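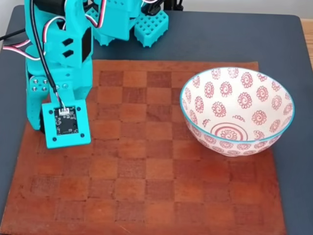
May — chess mat, flattening and cleaning

Took the brown mat out of its tube this morning. It had been rolled since the move to Noltholm and both short ends curled up badly enough that a pawn wouldn't stand on the outer row. Tried the easy thing first: face down on the gray table, two boards on top, left over lunch. One end came flat. The other lifted again within ten minutes.

Second try, rolled it the opposite way around the cardboard core for an hour, then back under the boards with a stack of Okine catalogs. Better. The last corner still has a slight rise, maybe the thickness of a coin. Good enough to play on. I would not use the iron on it, whatever the leaflet says. Nizar Haddad did that with the old one at Semaan and the surface went shiny in a patch over four squares.

Cleaning: damp cloth, no soap, wiped along the rows. Some gray came off on the cloth, probably dust from the tube. Let it dry before putting anything back on it.

Checked the pieces against the list in the box lid. Black is complete. White is short one bishop, so the spare from the Candeo set goes in for now. It's a bit taller and the felt is a different green — fine for practice games, annoying otherwise. Nizar, if you have the real one in your desk, please put it back.

Also tried the mat turned the long way on the table. Not worth it, the clock ends up too close to the edge and there is nowhere to write. Turned it back.

Storage from now on: flat, in the wide drawer, nothing heavy on top. The tube can go to recycling. If the drawer is full, move the paper samples out, they can live on the shelf.

To do:
— glue new felt under the two rooks that scrape
— order a white bishop, king height 70 mm set
— look at that corner again next week

Noltholm workshop notebook | Contact: Nizar Haddad | Back to top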